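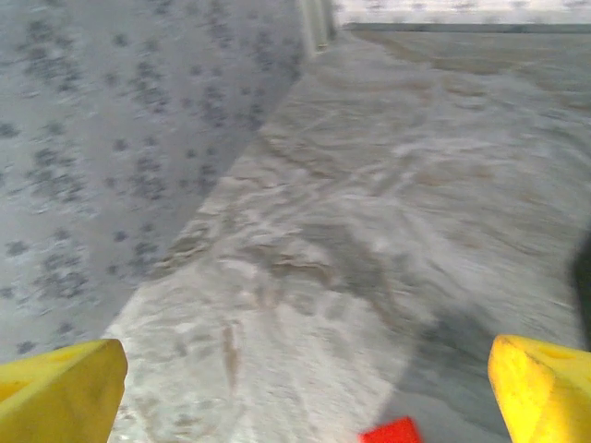
Filed under: Home & Floors
February 2024

I have been meaning to write about floors for ages, and now that I've spent most of a weekend on my knees I suppose I'm as qualified as I'll ever be! I have a real soft spot for a pale gray floor with those streaky, swirly patches in it, lighter here and darker there, a bit like milk going into tea. Fine scratches just seem to melt into it. Something small and red, on the other hand, you'll spot from across the room (and thank goodness, with the number of little bits that get dropped in our house).

The seam is what takes me the longest, that long line where the floor runs into something gray and speckled and goes a shade darker in the corner. My friend Nazma Haque swears by an old toothbrush, and I've come around to her way of thinking. I do a short stretch, sit back, have a sip of coffee, and do a bit more. Mine took 30 minutes on Saturday's playlist alone, and I wasn't hurrying.

Next up is the hallway, which I've been putting off since October. If you have a favorite floor soap, leave me a note in the comments, I'd love to try it.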